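Nimholm Wearable Teaching Kit: my two cents after a long trial

I wanted to like this one more than I did. Nimholm sells the kit as the quick way to teach a robot household chores. You put on the backpack and the gloves, you do the chore yourself, and their software turns your motions into something an arm can copy. The sales page says a new user is up and running in 18 minutes. It took me most of a morning, and a good part of that went to getting the straps to sit right.

The gloves are the best part. They're thin enough to hold a cloth or pick up a bottle, and I stopped noticing them after a while. The cubes on the backs of the hands are another story. They have to stay in view for tracking, so you start moving in a stiff, careful way that isn't how anyone cleans a desk. Then the robot learns stiff and careful.

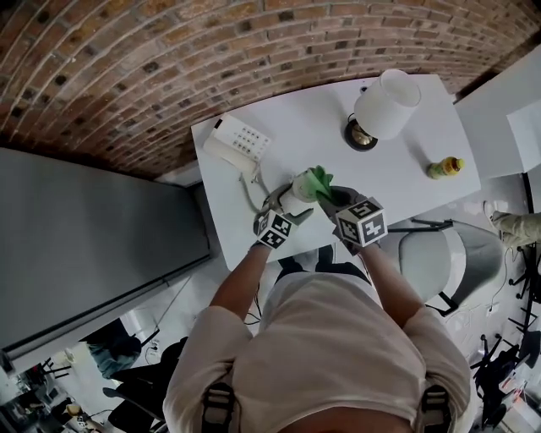 My other gripe is the price. The base kit is $3000, and that does not include the training service, which Nimholm bills by the month. I recorded 496 takes of desk tidying before the software would call the set "ready." Orkadon's kit is clumsier to wear but lets you keep your raw files without paying extra. With Nimholm you have to ask, and I was still waiting on mine when I wrote this.

Does it work? Sort of. The arm wiped a clear desk fine. Put a phone cord in the way and it got confused. Support told me a fix was planned for September, and when September came they told me to record more takes.

If your company is paying and you have people with time to spare, give it a look. For a small shop I'd rent one first. I'm giving it 3 out of 5, and one of those points is just for the gloves.

Posted 04/12/2020

Copyright Futwood Reviews | Contact us | Back to top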